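The Case for Smaller Chambers and Longer Memories

Opinion
Ita Cullinane
Jul 9, 2021

The customs annex to the Saltham agreement has now been open for signature since May, and the chambers of commerce on both sides of the border have declared themselves satisfied with it. Their satisfaction is understandable. The annex shortens the list of documents required for mixed consignments, it recognizes inspection certificates issued by the other party, and it gives the trade office in Evstead a permanent desk for business inquiries. These are real gains, and the negotiators deserve credit for them.

My concern is with the body that will be asked to keep those gains alive. Article 3 creates a joint business council of 40 members, to be nominated by the chambers and confirmed by the two ministries. It will meet twice a year and adopt its recommendations by consensus. Anyone who has sat through a meeting of that size knows how consensus is reached in it. The difficult items are moved to the next session, the easy ones are adopted before lunch, and a statement is issued that could have been drafted the week before.

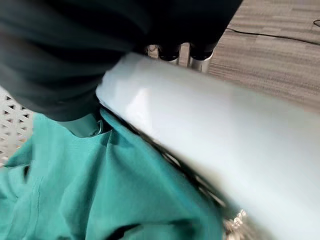

The earlier council, which was dissolved when the previous agreement lapsed, had the same design. It received 800 written submissions from member companies over its lifetime. Of these, 680 came from firms with fewer than ten employees, and most concerned matters that a competent official could have settled by telephone: a tariff code applied differently at two crossings, a translation refused for want of a stamp, a refund paid to the wrong account. The council referred them to working groups. The working groups reported to the council. Several of the firms had stopped exporting by the time an answer was ready, and at least one received its reply at an address it had already left.

Larger companies were less affected, and it would be unfair to blame them for this. Hyun and Tekico both maintain their own customs departments and have their own contacts in the ministries. They attended the council as a courtesy and made sensible remarks there. They did not depend on it. A small importer of household goods or work clothing has no such department, and the council was the only door on which it could knock.

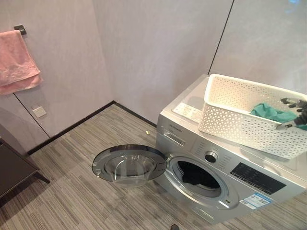 A front-loading washing machine with its door open.

The remedy does not require the agreement to be reopened. The annex leaves the council free to set its own rules of procedure, and it should use that freedom at its first session. It could appoint a standing panel, drawn from its own membership, with authority to answer individual submissions on its behalf. The panel should meet every month, in Evstead, where the files will be kept. Its replies should be published with the names of the firms removed, so that a question answered once need not be asked again. The full council would remain responsible for policy and would be better informed for having the panel's replies in front of it.

There is also the matter of records. When the earlier council was wound up, its papers were divided between the two ministries, and neither half has been catalogued. The new secretariat will begin its work without knowing which complaints were upheld, which were withdrawn and which were never opened. A modest sum set aside in the first budget would allow both halves to be copied and brought together. I would place this ahead of the proposed annual conference, and well ahead of the logo.

Some in the chambers will object that a small panel gives too much weight to whoever happens to sit on it. The objection has force. Terms should be short, members should step aside where their own firms have an interest, and any company dissatisfied with a reply should be able to bring the matter before the full council.
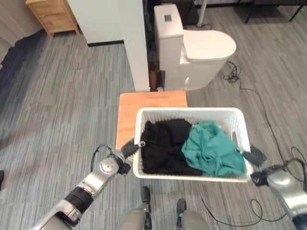 Mairéad Foley disagrees with much of this, and wrote, on reading an early draft, that a monthly panel would be captured by the larger firms within a year, since they alone can spare people to serve on it. She would prefer a salaried ombudsman, appointed jointly by the ministries and barred from holding any office in a chamber.

I have no quarrel with an ombudsman in principle, but the annex provides neither the post nor the money for one, and both parliaments would have to vote on it. The panel could be at work this autumn. If attendance is the obstacle, the chambers can pay the expenses of members from small firms out of the fees those firms already contribute. The first session has yet to be scheduled, and the draft rules of procedure remain open for written comment at the trade office.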